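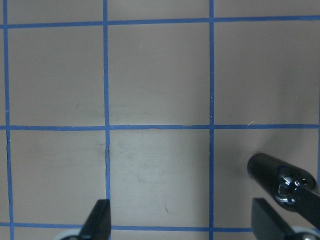 Can two arms load a wine rack yet? (and would you want them to)

Forums > Home Automation > Robots and Arms > General Talk

gridsquare_tom
25 Nov 2022

I've been arguing with my brother-in-law over whether machines are ready for ordinary house chores, so I'm putting it to this board. My pick for a test chore is bottles into a wire wine rack. It sounds easy. You pick up a bottle that's lying down, turn it so it lines up with a slot, and slide it in without knocking the rack over. A kid can do it.

My setup at the Bostholm workshop is two arms with parallel grippers and a table marked off in blue tape. The tape is there so I can write down where each bottle starts. Last month's job was folding shop towels and I gave up on that one. Bottles at least keep their shape.

My claim is that this chore is doable now, with patience. My brother-in-law says it's ten years off. Which is it?

pridgate_paul

Depends what you mean by doable. We run one arm at the Pridgate shop loading blanks into a fixture, same part, same spot, all day long. It did 557 in a row before somebody had to touch it. Move the tray by the width of a thumb and it's useless until you teach it again. So for chores in a real kitchen I'd say no.

nsamuel

I'd split it up. Picking up is mostly solved. Putting down in a tight place is not. With dark glass you have two extra problems. The highlights move when the arm moves, so the camera sees a different bottle every time, and the body is round, so a poor grip lets it roll. I'd worry more about the rack than the bottle, though. Thin wire is hard to see and there are lots of gaps that look like slots from the wrong angle.

– Nest Samuel

gridsquare_tom

Agree on the wire. Depth readings on thin rods are bad and I've mostly stopped trusting them. I use a view from above and to the side for the rack and only go to the wrist view for the last bit of the reach.
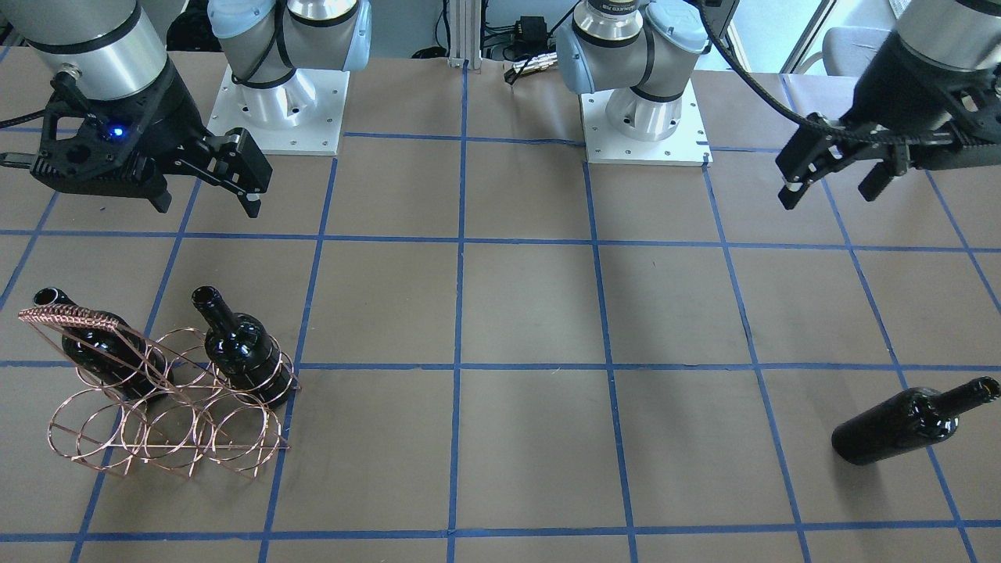
The other thing I changed is which arm does what. I used to have one arm do everything, and it kept running out of reach on the far squares. Now whichever arm is closer takes the bottle, and the other one stays out of the way unless the rack needs steadying. Handing a bottle from one to the other is possible but slow – 45 seconds on a good try, and I don't have many good tries.

rocha_fan

45 seconds for a handoff? I can fill my whole rack in that time and I have a bad shoulder. I don't see the point. The Rocha vacuum I own does one chore, badly, and I still use it every day because I don't have to stand there. If I have to stand there, it hasn't done the chore.

pridgate_paul

That's a fair test. Can you leave the room?

gridsquare_tom

Not yet. I keep a hand near the stop button. But "can you leave the room" is a different question from "can it do the task."

nsamuel

I don't think it is a different question. A dishwasher that needed watching would go back to the store. If you want to settle it with your brother-in-law, pick a number ahead of time. Say 300 tries, starting squares drawn at random, no resets by hand in the middle, and 5 failures allowed. Write down what kind of failure each one is. A bottle that's dropped and a bottle that's left half in the slot shouldn't go in the same column.

gridsquare_tom

He'd take that bet. I'm less sure I would. I'll start with one rack position and move it after that.

rocha_fan

Moving the rack is the whole chore, if you ask me. Mine is never where I left it.

Comments (3)

MillieK: Would rubber pads on the fingers help with the rolling? We had trouble with jars.

cuvden_owner: I have the Cuvden kit and soft pads helped with jars, but they wear out fast. Keep spares.

dgh_shop: Please post the failure columns when you have them. I'd read that before I'd read the success rate.

Contact the moderators | Copyright 2022 Home Automation Forums | Back to top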